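Chapter 2
The Anthology and Its Promises

Pick up any themed fantasy anthology and turn to the introduction. The editor will tell you that the theme was a loose one, that the writers ran wild with it, and that the result surprised everyone. Read enough of these and you begin to wonder who was left to be surprised.

This chapter asks what an anthology editor does, and how much of it we can see from the page. The usual account says that the editor chooses the best stories. That may be true, but "best" has to share the job with length, budget, deadline and the name that will sell the cover. A story of 60 pages by a well-known writer pushes out several short ones by people you have never heard of. The introduction seldom mentions this.
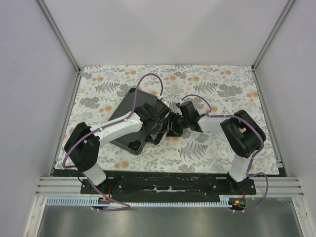 Take the case we will return to throughout the chapter, The Pirnunum Book of Thieves, edited by Boyang Qian for the small press Tovari. It holds 13 stories. Qian's introduction calls it "a map of where the rogue tale is going." Yet 10 of the stories are set in a walled city with a guild in it, and the rogue tale had been living at that address for decades. A map, perhaps — but of a very small area.

None of this makes it a bad book. "The Dutine Ledger," which opens it, is as good a story about forgery as you are likely to read, and placing it first was a smart choice. Whether it was placed there for its quality or for its author's sales is a question we can ask but can't settle.

Be careful, too, with reviews. The press quoted a notice from Pellegrini, a newsletter that covers short fantasy, on the back cover. The full notice is cooler than the quoted line. You will find both printed at the end of the chapter, and you should read them before you read the stories.

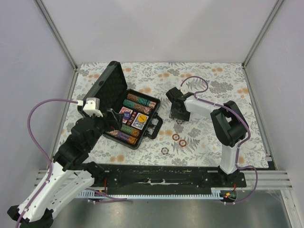 2.1 Who Gets Invited

Most themed anthologies are filled by invitation. Some keep a few places open to anyone who sends work in, and say so loudly. Before you accept that claim, check the contents page and look for first sales.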